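4. 呼び名のゆれと食卓の上の分類

4.1 用紙の回収と、回収されたものの性質

呼称調査の用紙は、Goltolitzの27世帯を通じて配布した。一世帯あたりの枚数を決めておかなかったため、親戚や同僚、ある場合には歯科医院の待合室にまで用紙が渡り、戻ってきたのは589枚であった。予備調査の段階で「余ったら近所に回してください」と書き添えたのは筆者の一人であり、この点について共著者間の見解はまだ一致していない。

589枚のうち分析に用いたのは431枚である。除外した用紙の大半は白紙か、設問の余白に買い物のメモだけが書かれたものであった。買い物のメモは呼称の資料として魅力的で、「丸いの、いつもの」と書かれた一枚などは本研究の主題をほとんど言い尽くしているのだが、誰が何を指して書いたのか確かめる手立てがなく、泣く泣く外した。

設問は単純である。家にある浅い器、深い器、穴のあいた器、平たい器を思い浮かべ、家族に取ってきてもらうとき何と呼ぶかを書く。正式名称を尋ねているのではないと太字で注意したにもかかわらず、商品カタログを引き写したと思われる回答が相当数あった。人は調査用紙を前にすると、なぜか自分の台所に対してよそよそしくなる。以下ではこの種の回答を「正装の回答」と呼び、ふだんの呼び名と分けて扱う。

4.2 「皿」の縁はどこにあるか

器の名づけについては、形、材質、用途のいずれが決め手になるかという古い議論がある。本調査の回答を見るかぎり、決め手は日によって違う。同じ回答者が、浅い器を「皿」と書いたあとに線で消し、「でも汁気があるときは鉢」と書き直している例がある。器は同じで、汁気だけが増減しているらしい。

穴のあいた器の扱いはさらに不安定である。水を切るものとして語られるあいだは「ざる」でほぼ揃うのに、食卓に出たとたん「果物の」「パンの」と中身の名で呼ばれはじめる。中身がなくなると、「あの、置いてあるやつ」になる。Wieczorek通りの世帯からの回答には、ざる一つに対して家族それぞれが別の名を書いたものが含まれていた。それで毎晩の夕食が成り立っているのかと聞き取りの折に尋ねたところ、「指をさすので」という返事であった。

語彙研究の立場からは、ここで引き下がるわけにいかない。指さしで済むのなら本節は要らないからである。そこで、対象が見えない場所から頼む場合(隣室から声をかける、買い物先から電話するなど)に限って呼び名を尋ね直した。すると今度は位置の説明が急増した。「上の棚の、奥の、手前」という回答は、位置の記述としても注目に値する。

食べ物の側にも似た問題がある。器を中身で呼ぶ習慣は、中身が本物であることを要求しない。子どものいる世帯では、玩具の果物が入っていても器は「果物の」で通る。食卓の上では、器と、器と呼ぶには迷うものと、食べ物の形をしただけのものとが平気で隣り合う。図3の品々も、呼び分けようとすれば存外に手間がかかる。
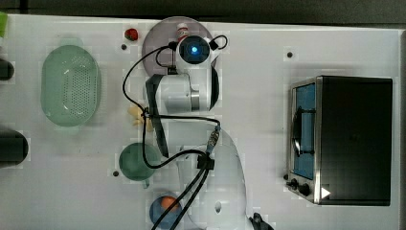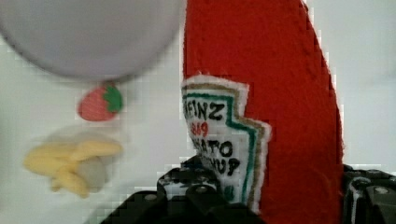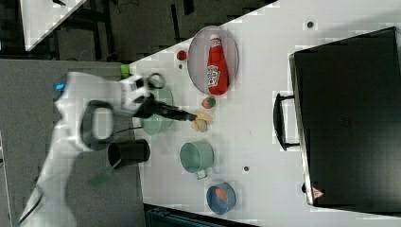 図3 白い面の上の品々。

4.3 トレイ問題

回答の分類作業はSzymon JakubowskiとReshma Kekanaの2名が別々に行い、食い違った箇所を話し合いで決めた。食い違いが最も多かったのは、平たく、縁があり、皿ほど偉そうでない器である。Jakubowskiはこれを一貫して「トレイ」に入れ、Kekanaは「皿」に入れた。理由を書き出してもらうと、前者は「運ぶものだから」、後者は「運んだあともそこにあるから」とあった。どちらの言い分も正しいので、話し合いは長引いた。

最終的には、回答者自身が同じ用紙のなかで「皿」という語を別の器にも使っているかどうかを見ることにした。使っていれば、平たい器のほうは「トレイ」とする。使っていなければ「皿」とする。便宜的な規則であり、理論的な美しさは主張しない。ただしこの規則を入れて以後、作業部屋の空気は目に見えてよくなった。

なお、Midardで行われた先行の聞き取りでは、この種の器に専用の方言形があると報告されている。われわれの資料にその語は一度も現れなかった。土地の高齢の話者に直接確かめると、「聞いたことはある、研究の人から」とのことであった。方言形が研究者を通じて伝播する経路については、別稿に譲りたいが、書く勇気のある者がいまのところいない。

4.4 色と大きさによる呼び分け

器の種類名を避け、色で呼ぶ回答も多い。「緑の」「灰色の」がそれで、世帯のなかに同じ色の器が重ならないうちはきわめて効率がよい。問題は色名の境界である。ある世帯では一枚の皿をめぐって「灰色」と「桃色」が対立し、聞き取りに同席していた祖母が「汚れた色」と裁定したあと、しばらく誰も発言しなかった。この裁定は分類表のどこにも収まらず、「その他」に置いてある。

「その他」はもともと小さな欄のつもりで設けたものだが、作業が進むにつれて表中で最も居心地のよい場所になった。Kacper Cieślakは早い段階でこの欄を細分すべきだと主張し、細分した先に再び「その他」を作った。本稿ではその手前で止めている。

大きさによる呼び分けには別の癖がある。「大きいの」と「小さいの」は対をなすはずだが、小さいほうが割れたあとも「大きいの」は「大きいの」のまま残る。比べる相手を失った形容詞が、そのまま固有名になるのである。聞き取りでは、家で一番小さな鍋を「大きい鍋」と呼ぶ世帯に出会った。かつてもっと小さい鍋があり、それを知る家族にはこの名に何の不都合もない。嫁いできた人だけが、しばらく困ったという。

この現象を、本稿では仮に「残留呼称」と名づける。Ya-wen Tsengは草稿への書き込みで「遺児呼称」を提案したが、査読者が食卓に着きにくくなるおそれがあるため見送った。残留呼称は色にも見られる。塗りのはげた赤い盆は、赤みをすっかり失ってからも「赤いの」であり、新しく買った本当に赤い盆のほうが「赤いの、新しいほう」と説明を背負わされる。先に来た者が名前を取り、後から来た者が修飾語を引き受けるという順序は、器に限った話でもあるまい。

4.5 正装の回答について

最後に、4.1で分けておいた正装の回答に戻る。回収した用紙の並びを見ると、この種の回答は最初の設問に集中し、後ろへ行くほど減っていた。一問目で「楕円形水切り容器」と書いた人が、最後の設問では「例のやつ」と書いている。設問の順を入れ替えた版でも傾向は変わらなかったので、器の種類よりは疲労に帰すべきものと思われる。

ここから調査法上の含意を引き出すなら、ふだんの語彙を知りたい調査者は用紙を長くすればよい、ということになる。Felicja Makowskaはこの案に基づき、九月の追加調査で設問を倍近くに増やした。ふだんの語彙は確かに増えたが、同時に調査者に向けたふだんの語彙も増え、その一部は印刷に適さない。該当箇所は分析から外し、件数も記さない。

正装の回答を捨てるべきかどうかについては、いまも迷いがある。「楕円形水切り容器」という語を台所で口にする人はおそらくいないが、保証書を探すとき、あるいは割った器を義母に詫びるときには、人はこの文体に移る。呼び名は相手と場面に合わせて着替えるものであり、調査者もまた、着替えを要する客の一人として扱われたにすぎない。そこで次節では、正装の回答を独立の層として残し、電話で頼む場合の呼び名と並べて集計する。「その他」の欄は、祖母の裁定も含めて、そのまま引き継ぐ。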